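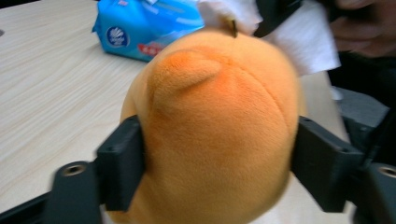 Does Bone Broth Give You Calcium?
Daithí Moriarty and Rhea Policarpio
Prendergast High School, Chemistry II project report
Submitted 14/05/2019

Summary

Many websites and cookbooks say that bone broth is a good source of calcium. Some also say that adding an acid to the pot pulls much more calcium out of the bones. We cooked 3 pots of broth and measured the calcium in each one by titration. We also tested our tap water and one store-bought broth. The broth with lemon juice had the most calcium, but a cup of it still had only 16 mg. A cup of milk has close to 300 mg. A large part of the calcium in our plain bone broth was already in the tap water we started with.

Background

Bone is made mostly of a protein called collagen and a mineral made of calcium and phosphate. The collagen comes out of bones easily when they are cooked in hot water. It turns into gelatin, and that is why a good broth sets like jelly in the refrigerator. The mineral part is different. It does not dissolve well in plain water at any temperature you can reach in a kitchen. It dissolves better in acid.

People who sell or write about bone broth often talk about these two parts as if they acted the same way. If a broth sets firmly, they say it must be full of minerals. We wanted to check the calcium part of this, and calcium is something we could measure with the equipment in our classroom. We did not try to measure collagen or test whether broth helps joints, skin or digestion.

Health advice in the United States is that people our age should get 1,300 mg of calcium a day, and most adults 1,000 mg.

Questions

Does broth made with bones have more calcium than the same broth made without them?
Does adding lemon juice raise the calcium?
How much of a person's daily calcium could come from a cup of broth?

Before starting, we predicted that the lemon juice broth would have the most and that the plain bone broth would be well above the vegetable broth. The first prediction was right. The second one was only partly right.

Materials

Beef marrow bones, cut crosswise, from Prukach Meats
Carrots, celery and onions
Bottled lemon juice
Tap water from the school kitchen
Stainless steel stockpots with lids
Avetti beef bone broth, one carton
Ullik kitchen scale
EDTA solution, 0.01 M
Sodium hydroxide solution
Patton-Reeder indicator
Burette, pipettes, flasks, filter paper, safety glasses, gloves

Cooking the broth

We used the same vegetables, cut the same way and weighed out, in every pot. No salt was added.

Pot A had 516 g of bones, the vegetables and 4000 mL of tap water.

Pot B was the same as Pot A, with 40 mL of lemon juice added at the start.

Pot C had the vegetables and 4000 mL of tap water, with no bones.

We chose 516 g because that was the weight of the smaller of our two packages of bones. We took pieces out of the larger package until it matched. Getting an exact match took a while, and we had to ask the butcher counter for one extra thin slice.

The pots were brought to a boil and then turned down to a low simmer for three hours with the lids on. Foam was skimmed off Pots A and B during the first part of cooking. At the end we strained each broth through a sieve, let it cool, and added distilled water to bring the volume back up to 4000 mL. We used distilled water for this step so that we would not add calcium. The broths were kept in the refrigerator overnight and the fat was lifted off the top the next day.

Broth A set to a soft jelly overnight. Broth B also set, a little more firmly. Broth C stayed liquid. We warmed A and B to make them liquid again before testing.

Measuring the calcium

EDTA is a compound that grabs onto calcium. If you add it slowly to a sample that has calcium and an indicator in it, the color changes when all of the calcium has been taken up. With Patton-Reeder indicator the change is from wine red to blue. The sodium hydroxide makes the sample strongly basic, so that magnesium drops out and does not get counted with the calcium.

Broth is cloudy and brown, and in our practice runs we could not see the color change. Our teacher suggested heating a measured sample in a crucible until it was dry, burning it down to a pale ash in the lab furnace, and dissolving the ash in a small amount of dilute acid. We did this for all the broths. The dissolved ash was clear and the end point was much easier to see. All of this was done with the fume hood on.

Each test used the ash from 40 mL of broth. We repeated every titration three times and took the average. For tap water we titrated 40 mL directly. One result for Broth A was thrown out when the burette tap was found to be leaking, and that titration was done again.

To find the calcium, we multiplied the volume of EDTA by its concentration to get the moles of calcium, multiplied by 40.08 to get the mass, and scaled up to a liter. A cup was taken as 240 mL.

Results

Average EDTA used, calcium per liter, and calcium per cup:

Tap water: 3.09 mL, 31 mg per liter, 7 mg per cup
Broth C, vegetables only: 3.79 mL, 38 mg per liter, 9 mg per cup
Broth A, bones: 4.39 mL, 44 mg per liter, 11 mg per cup
Avetti carton: 5.19 mL, 52 mg per liter, 12 mg per cup
Broth B, bones and lemon juice: 6.69 mL, 67 mg per liter, 16 mg per cup

The three readings for each sample were within 0.15 mL of each other, except for the Avetti broth, where the spread was 0.30 mL.

If Broth C is subtracted from Broth A, the bones added 6 mg per liter, or 24 mg in the whole pot. Doing the same for Broth B gives 29 mg per liter, or 116 mg in the whole pot. A small amount of that comes from the lemon juice itself. From the nutrition table we used, 40 mL of lemon juice has 2 to 3 mg of calcium, so it does not change the result much.

Discussion

The lemon juice did make a difference. Broth B got almost five times as much calcium out of its bones as Broth A did. This fits with what we learned about bone mineral dissolving better in acid. So the kitchen tip about adding acid is based on something real.

The amount is still small. A cup of Broth B has a little over 1 percent of the calcium a teenager needs in a day. To reach 1,300 mg from Broth B alone, a person would have to drink more than 19 liters. With Broth A it would be more than 29 liters. A cup of milk or fortified soy milk, a serving of canned sardines with bones, or a bowl of cooked collard greens would each do far more.

We had not expected the tap water to matter as much as it did. Our water has 31 mg of calcium per liter, and that is 70 percent of what we found in Broth A. A person with harder water would get a higher number from the same bones, and a person with very soft water would get a lower one. This could be one reason that numbers online do not agree with each other. Some pages we read did not say what water was used or whether it was tested.

The Avetti broth came out between A and B. Its label lists calcium as 0 percent of the daily value per cup. Labels are allowed to round, and 12 mg is less than 1 percent of 1,300 mg, so our result does not disagree with the label.

Broths A and B both set to jelly, so they clearly had gelatin in them. Broth A shows that a broth can set and still have very little calcium from the bones.

Sources of error

We only cooked each recipe once. Repeating the titration tells us how steady our measuring was, but it does not tell us how much one pot would differ from the next. The difference between A and C is small enough that we would want more pots before saying much about it.

The bones were matched by weight and not by shape. More cut surface could mean more calcium coming out.

The burners were not identical. Pot B simmered a little harder than the others for part of the time.

Some calcium may have been lost when we moved ash from the crucible to the flask. We rinsed each crucible twice, but a faint mark was left on one of the Avetti crucibles, and this may explain the wider spread for that sample.

We tested three hours of cooking. Many recipes call for 12 hours or longer, and our results do not cover those.

Further work

Rhea would like to repeat Pot B with different amounts of lemon juice to find out where it starts to taste too sour to drink. Daithí would like to try chicken bones, which are thinner, and a longer cooking time in a pressure cooker. If the furnace is free in September we plan to start with the pressure cooker, using distilled water from the beginning so that there is no tap water calcium to subtract.

Sources

Class notes on complexometric titration, Chemistry II
USDA food composition tables, for milk and lemon juice
National Institutes of Health, Office of Dietary Supplements, calcium fact sheet
Label of Avetti beef bone broth carton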